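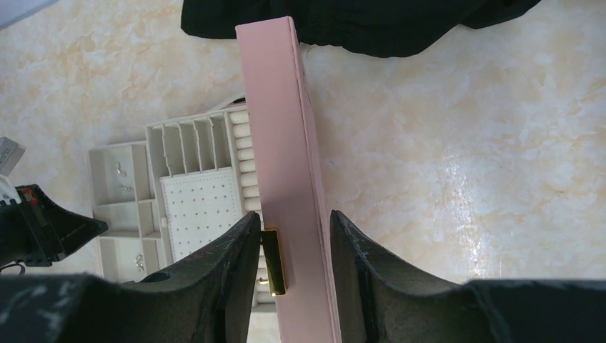
Presupuestar una célula de manipulación fina

El precio del brazo suele ser la cifra mejor conocida de un proyecto y la que menos lo condiciona. En Mosquera, un taller de acondicionado de joyeros y estuches, la partida que obligó a rehacer el presupuesto fue la de los dedos de pinza.

La tarea consiste en sujetar por el canto una tapa rígida con cierre metálico y abatirla sin marcar el acabado. El primer pliego, redactado con la ingeniería Ralleno, contemplaba un juego de dedos por puesto. El definitivo exige 3, con el desgaste de las caras de contacto como criterio de sustitución.

Fetine y Herberg presentaron ofertas. La primera cotizó los dedos a 124 euros el par, mecanizados bajo plano; la segunda los incluía en un contrato de mantenimiento de 374 euros mensuales. Para un horizonte de 5 años, el taller pidió a ambas que desglosaran consumibles, recalibración y horas de parada.

Conviene reservar también una partida para iluminación. Las superficies de trabajo brillantes devuelven reflejos que dificultan la visión de muñeca, y un tablero mate cuesta menos que corregirlos por software.

La adjudicación está prevista para julio. El pliego fija la aceptación con producto real, herrajes incluidos, y deja fuera las piezas de ensayo del proveedor.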